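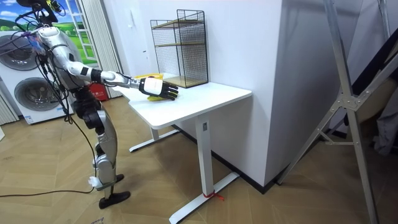 Bimla Dubey would have been happy with a dry runway and a tailwind that stayed out of the record book, and at the Keltwood track on 2022-05-21 she got both, along with the biggest turnout the Urnach Invitational has drawn since it moved across the river. It was a long, good-natured day of high school jumping, throwing and running, and by the time the last relay team had handed in its baton the parking lot had mostly emptied and the hot dog stand was giving away buns.

The meet brought together 439 athletes from schools up and down the valley, and for once the field events got the crowd they deserve. The organizers had moved the triple jump pit over to the bleacher side this spring, so families who used to squint across the infield could sit close enough to hear the sand land (and to hear the coaches, too, which was an education for some of the younger brothers and sisters).

The girls' triple jump was the one people were still talking about at the gate. Kidmont's senior trailed through the first four rounds, fouled her fifth by the width of a shoelace, and then put everything together on her final attempt to win by less than an inch. The Keltwood junior she passed was the first one over to hug her. Both girls are through to the sectional meet, and both said they would much rather do it again there with a little more breathing room.

On the boys' side, the high jump went on so long that the 800 meters was run around it. Three jumpers cleared 6 feet on their first tries, and the bar kept creeping up until only the two Urnach teammates were left. They had agreed to share the title if it came to that, but the official wanted a jump-off and so did the bleachers, and the younger of the pair took it on his second try. He has been jumping only since January, when a sore knee ended his basketball season early and the track coach talked him into coming out "just to stretch."

The throws had a rougher time of it. The discus ring held on to some damp from the early morning and was swept and toweled again and again before the first flight, which pushed everything behind it back by almost 80 minutes. Santosh Tomar ran that ring with a whistle and a great deal of patience, and he kept the throwers loose by letting them take extra stand throws into the practice net while they waited. The wait may have done them some good – four of the finalists went home with season bests, including a sophomore from Keltwood who had never before made it out of a preliminary flight.

Over on the oval, the fastest race of the afternoon was the boys' 4x100, where Kidmont came off the last exchange in third place and won it in the final few steps. The girls' 3200 was a much lonelier affair. Urnach's leader was out front by the second lap and stayed there for the remaining 6, waving to her grandmother on the homestretch each time she came by. She finished with most of a straightaway to spare, then jogged back to clap the others in, right down to the last runner, who got as big a cheer as anybody.

Pole vault was held last and very nearly wasn't held at all, with the wind turning around on the vaulters just before warmups. The officials waited it out, moved the standards back, and got the competition in with some daylight left. Keltwood took first and second among the boys, and the girls' title went to a Kidmont freshman who had borrowed a pole from a rival school for her winning height and thanked them over the loudspeaker.

In the team scoring, Kidmont won the girls' meet comfortably, while Keltwood edged Urnach for the boys' trophy by 8 points, a gap that came down in large part to that one-two finish in the vault. Urnach had led from midmorning on and took it in good spirits, though there was some talk on the bus about finding a second vaulter before next year.

The top finishers in each event move on to the sectional meet, which will use the same track and the same jumping pits. Coaches who haven't yet turned in their relay alternates should do so at the Keltwood athletic office. A blue warmup jacket, a pair of spikes and a very nice water bottle with "Marty" written on the lid are waiting there too, for whoever comes to claim them.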